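Clearing off the desk

Fri 17 February

I spent this morning on the desk in the back room. It had turned into the place where mail goes to sit. I threw out most of it, including a Kastora catalog of more than 200 pages, and moved the tax papers to the hall closet.

The drawer took longer. I found two dead pens and the key Selina Moser asked me for in June. I owe her a call.
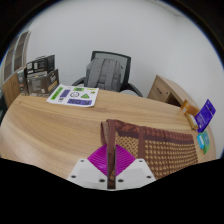
My cloths have never had a proper home, and they slide off every shelf I try. Folding them flat helps. The brown and tan one with the reddish-brown band along its edge is on the desk for now, and I like it against the light wood grain. The rest can wait until I measure the closet.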